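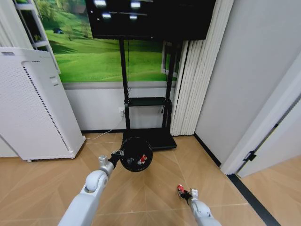 Siham Mahrous had written the Gorklow guide to Vesomov without going to Vesomov, and she had always considered it one of her better books. It was warm and firm about tipping. It had a whole page on how to fold a napkin so the waiter would respect you. Now the publisher wanted a second edition, and had made the mistake of sending her there, with Hicham Lamrani along to check the maps. The apartment came with a balcony, a kettle and a television stand, and at the foot of the stand was something round and black with a small red-and-white logo or sticker, which Hicham took for a ball and Siham for a lid. They argued about it until it was too late for lunch.

"Lunch ends at two," said Hicham, reading. "'The people of Vesomov are strict about this, and will love you for knowing it.'"

"Did I write that?"

"Page 100."

They went out anyway. It was November, the month she had described as a secret the locals keep for themselves, and the rain was coming up the street from the river. Every restaurant was serving lunch. Most of them had a handwritten card in the window saying TOURISTS, IT IS OK AFTER TWO.

Siham stopped in front of one of these for some time.

"Could be a coincidence," said Hicham.

Inside, she folded her napkin into the shape on page 41 and set it at the edge of the table. The waiter looked at it and called something into the kitchen. A cook came out, and then a second cook, and then a woman who seemed to be somebody's mother.

"You have the book," said the waiter, with great gentleness.

"I've seen it," said Siham.

"Every day somebody makes the little boat. My uncle thought it was a religion." He unfolded the napkin and laid it across her lap, the way you would for a child. "Who tells them this?"

Hicham studied the menu. It was the longest anyone had ever studied that menu, which offered soup.

In the afternoon they took the 233 bus out to Liew, the old quarter, to see the sunset from the Skultent Steps. The book called the climb a gentle stroll. There turned out to be 3,931 steps, according to a brass plate at the bottom, and a man beside the plate selling walking sticks. He had a copy of the guide propped open on his table, under plastic, with the word "gentle" underlined in red.

"Best thing that ever happened to me," he said. "I was in umbrellas before."

Siham bought a stick. Hicham, who had corrected the map of the Steps and had thought at the time that the contour lines were a printing error, bought two.

They got as far as the second bench. The sun went down on the other side of the hill, where the book had said it would rise. A couple on the bench were reading her chapter aloud to each other and laughing so hard that the woman had to take off her glasses.

"Is it any use?" Siham asked them.

"God, no," said the woman. "It's wrong about everything. We've had the best week of our lives."

"We got lost three times before breakfast," said the man, and showed her a photo of a goat.

On the bus back Siham took out her notebook and crossed out the napkins. She sat with the pen over "gentle" until the driver turned off the lights at the depot, which was not where she had said the bus went.

"Leave that one," said Hicham. "The man has 2,000 sticks to sell."

She left it, and they walked home in the rain. It took an hour and a half. When they got in, Hicham still thought it was a ball.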